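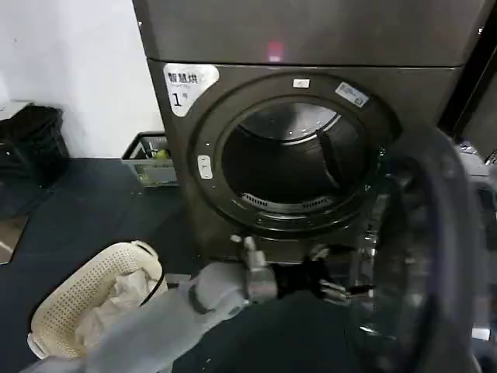 Dryer number one, door open, with the arm heading for the drum.

Lernora review: a task editor I'd happily use again

by Tavion Doucet

I've been putting off writing about Lernora until I had run it on something with a door. Anything looks good when you're picking blocks off a table! Doors are where planning software goes to sulk, and a round one on a front loader is about as mean as household doors get: the handle point moves on an arc, the rim is curved, and the glass gives your depth data fits.

For anyone who hasn't tried it, Lernora is a desktop program for building and running manipulation tasks. You chain skills together in a tree, it handles the planning underneath, and it logs everything on one timeline. I came to it from Stuvis, which I used for years and still like for simple pick and place. The laundry task has been my main project in it, and I've now logged 190 runs.

The best part is the constraint editor. You mark a hinge axis, give it a radius, and the planner keeps the gripper on that arc while it sorts out the elbow by itself. In Stuvis I wrote that by hand, waypoint by waypoint, and every time the machine sat a little differently I wrote it again. In Lernora I drag the axis over and replan. Planning for the door pull takes 600 milliseconds on my desktop, fast enough that I stopped getting up for coffee between tries.

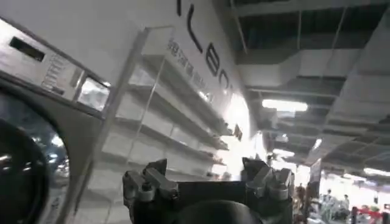
Wrist camera support is much better than I expected too. You can pin any camera stream to the timeline next to joint torques and the planner's own state, then scrub through all of it together. It sounds like a small thing until a grasp slips and you need to know which came first, the force spike or the bad pose estimate. The stream stays tied to the arm pose as well, so when the wrist rolls hard over and the picture goes sideways, there's a button that levels the view for you. I use it constantly.

Perception is more of a mixed bag. The built-in detector is fine with matte things like baskets and front panels. Chrome and tinted glass are another story — it will cheerfully fit a plane to a reflection if you let it. My fix was to turn off depth inside the ring and fit the circle from color edges only, with the mask padded by 75 pixels. There's a checkbox for that, buried under Advanced, and it should be on the front page. 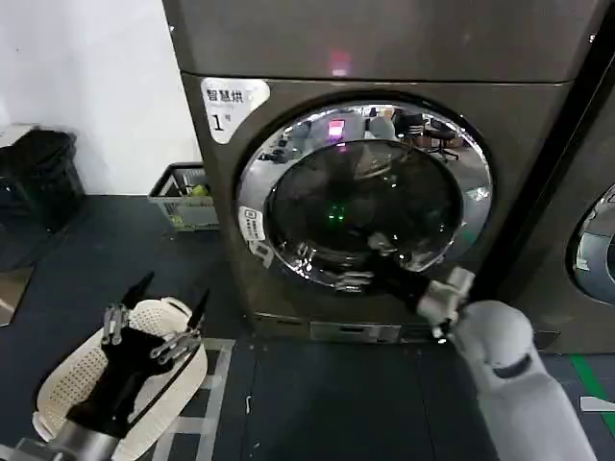

Page last changed: 2020-05-25

Two-arm work is where I got really excited. Holding a basket in one gripper while the other works on the door used to mean two scripts and a lot of hope. Lernora treats the held basket as part of the arm, so its outline gets checked against the floor, the machine and the other elbow while the door arm is planning. You can set the basket hand to "hold loosely in place," meaning it may drift a bit to make room, and that one setting got rid of most of my failed plans.

I do have gripes. Undo only covers the tree, so if you nudge a constraint and regret it, you're typing the old number back in. The log files are huge (my project folder has 3190 of them and Lernora takes its sweet time listing them). And the Najjar plugin for force control crashed on me twice when I switched tool frames in the middle of a run. The Duvel one has been solid.

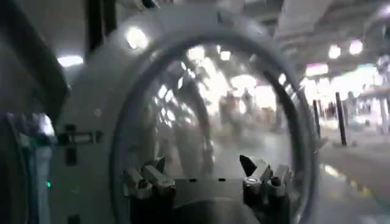 Clear plastic and glass deserve their own paragraph. Lernora lets you paint a "don't trust this" region onto a part model, and the region travels with the part as it swings. The planner still treats the surface as solid, it just stops believing the depth readings coming off it. I painted one patch on the door and haven't touched it since. Stuvis has nothing like it that I could find, and I looked.

If your work is mostly flat tables and boxes, you probably don't need any of this and the learning curve will annoy you. For doors, drawers, lids and anything else on a hinge, I'd say go for it. The July release is supposed to bring undo for constraints, and I'll add a note here once I've had a chance to try it.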